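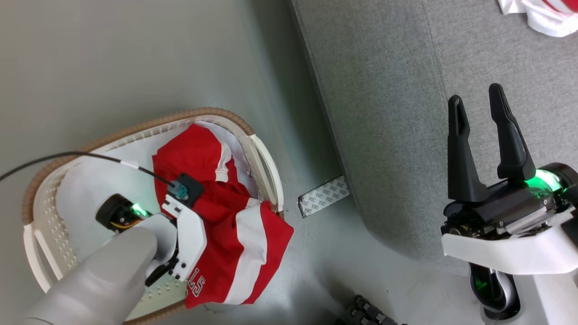
*Harriet Penfold*

A robot in an upstairs room at Sivton has been spending its mornings with a basket of washing, and the people teaching it could hardly be more pleased with how it's going.

The Jumside laundry project passed a milestone in September, when its store of recorded examples reached 1,842. Each one is a complete record of a small household job done by a pair of robot arms under the control of a human being, from the first reach to the moment the arms come back to rest. Of those, 378 are laundry examples, all of them gathered at Sivton since the room was fitted out as a living space in the summer. The others are kitchen and tidying jobs recorded earlier at the project's first home in Brekgate.

Clothes are a lovely thing to watch a machine deal with, mainly because they are so awkward. A mug is the same shape every time you meet it. A football shirt in a heap is a different shape every time, and it changes again as soon as anything touches it. Sleeves go inside out, a hem catches on a handle, and two tops that were lying side by side come up as one lump. People sort all this out with their fingertips while thinking about lunch. The robot has to get it from somewhere, and at Jumside it gets it from examples.

The set-up is easy enough to follow. There are two arms, each ending in a gripper with two black fingers, and an operator works both of them from a matching pair of handles a few steps away. When the operator squeezes, the gripper closes. When the operator lifts, the arm lifts. Everything is stored as it happens: what the robot's cameras see, where every joint is, how wide the fingers are open. Later, the learning system goes through the lot and tries to work out what a person would do next, given what is in front of the arms at that moment.

The job itself is a household one. An oval basket with a brown woven-looking rim stands on the smooth grey floor beside a big grey sofa, and clothes have to go from one to the other. Sometimes the operators empty the basket on to the seat, and sometimes they gather things up from the sofa and put them back. Both directions count, and both get recorded. Red and white have been the colours of the month, with a bright red garment with white bands in the basket and another crumpled piece in white and red on the sofa. Strong colours and bold stripes are welcome here. The team would like a system that can cope with a stripe bending round a fold without deciding it has found the edge of the garment.

## Ninety seconds at a time

No laundry example is allowed to run for longer than 90 seconds. If the job isn't finished by then, the recording stops and the operator starts a fresh one. That sounds strict, but the operators say it has made the work much better. In the early weeks there were long, patient recordings in which somebody spent ages trying to free a sleeve, and the system dutifully learned to hover. Short examples have more going on in them, and they're a good deal easier to check.

Checking is a job in its own right. Each recording is watched through by somebody other than the person who made it, who marks where a grasp starts, where the cloth is let go and whether the garment ended up where it was meant to. Fumbles aren't automatically thrown away. A dropped top that is picked up again neatly is a very useful thing to have, and those recordings carry their own label so that they can be found quickly. What does get thrown out is anything where the operator plainly lost track of one arm, or where a camera froze.

Between recordings the basket is moved, turned or swapped end for end, and the clothes are dropped back in without any arranging. There was a spell in the summer when people (being people) had started laying things out rather nicely, collars up and facing the arms. The system became very good at picking up nicely laid-out clothes. It was hopeless with anything else! So now the rule on the wall is "drop it and leave it", and garments are left hanging over the rim if that's how they land.

The overhang has turned into one of the most interesting parts of the whole exercise. When a top is half in and half out of the basket, there are several sensible places to take hold of it, and operators don't agree on which is best. Some go straight for the bunched part in the middle. Others prefer the bit hanging over the side, where there is a clear edge to pinch and less chance of bringing up something from underneath. The project is keeping both habits, with a note against each recording saying which one was used, and will see later in the year whether the system picks up a preference of its own.

## What it can do so far

Anyone hoping to be handed a neat stack of folded pillowcases will have to wait a while. Folding isn't part of this stage at all. What the robot has been trying by itself, with the operator's hands off the handles, is the first half of the job: find a garment, get hold of it, lift it clear of the basket and let it go over the sofa.

It manages this well with a single top in the basket and a bit less well with a pile. Watching a good attempt is a real treat. One arm goes in, the fingers close, and the other arm comes across to take the weight just as the cloth begins to swing. Nobody wrote an instruction for that second move. The operators do it without thinking, and it was there in their recordings all along, ready to be learned.

Poor attempts are fun too, in their way. The favourite mistake at the moment is a very confident lift with a handful of nothing, followed by an equally confident delivery to the sofa. The team's answer is to record more examples in which the first pinch misses and the operator goes back for a second go, and a whole block of those is planned next.

Handles are another sticking point. Loop handles at either end of a basket are just the right size for a gripper finger to wander into, and a robot that has hooked the basket by mistake will happily try to put the entire thing on the sofa. Operators have been asked to work close to the handles on purpose, so that the system sees plenty of careful movement in that area.

## Kurtuluş joins in

The other good news this month is that Sivton won't be working alone for much longer. A second room is being prepared by the project's partners at Kurtuluş, with arms of the same pattern and a sofa of a completely different kind. Their recordings will go into the same store and be checked in the same way, with the two sites swapping batches so that each looks over the other's work.

A different room matters more than it may sound. At present every laundry example has the same floor and the same sofa in it, and there is a fair chance the system has come to rely on them. A new floor, new light from the windows and a new set of clothes should show up any bad habits quickly. Kurtuluş has also asked to include towels and tea towels, which Sivton has been putting off, and there's some friendly rivalry over which room will be first to get a clean run with a fitted sheet.

Back at Sivton, the immediate plan is more of the same with messier baskets. Dark clothes on dark clothes come next, then socks, which everyone is looking forward to and slightly dreading. The room is in use from nine in the morning, and operators change over after each block so that the recordings contain plenty of different hands. Left-handers are especially welcome, as their examples tend to start with the other arm.

Jumside will be running a drop-in at the Sivton room in November for anyone local who would like to try the handles. Visitors' attempts can be added to the store if they're happy for that to happen, and no experience is needed beyond having once emptied a laundry basket. Old clothes in bright colours are wanted as well, and can be left at the Brekgate front desk before four in the afternoon.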